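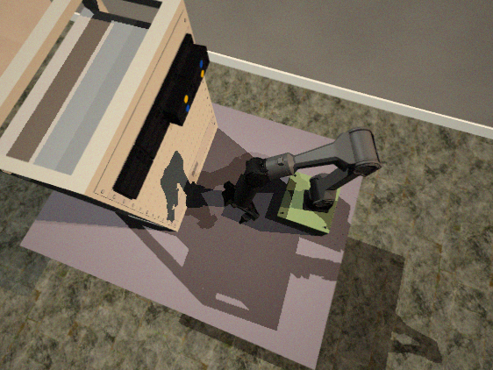

*Cabinet with cream rails, seen from above, on a mauve-pink mat over a stone-patterned floor.*

# Moving a Cabinet Across a Stone Floor

The Stustitz Housing Office asks tenants to follow these steps when moving a heavy cabinet within a unit. The procedure applies to all 317 apartments in the Prelomau buildings. Built-in cabinets must not be moved.

## Before You Begin

1. Empty the cabinet and take out any loose shelves.
2. Tape the doors and drawers shut with painter's tape.
3. Measure the cabinet and every doorway on the route. Allow at least two inches of clearance on each side.
4. Sweep the floor, then go over it with a dry mop. Grit under a load will scratch stone.

## Moving the Cabinet

Two adults are required. One person tips the cabinet back slightly while the other slides a folded blanket or felt pad under the front edge. Repeat at the rear. Push from the lower third of the cabinet, with steady pressure, and stop at each grout line to check that the pad is still in place.

Do not drag a cabinet by its doors or trim. Wheeled dollies are allowed only with soft rubber wheels.

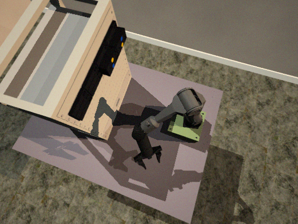 *Beige cabinet and mat on mottled olive, gray and brown flooring.*

## After the Move

Lower the cabinet one side at a time and check it with a level. Place shims under the low corner if needed. Leave a one-inch gap between the cabinet and the wall for air flow.

Report cracked or loose tiles to the Housing Office on Form 14 before the end of the month. Replacement tiles are kept at the Mumach storage building and are issued between 9:00 a.m. and noon.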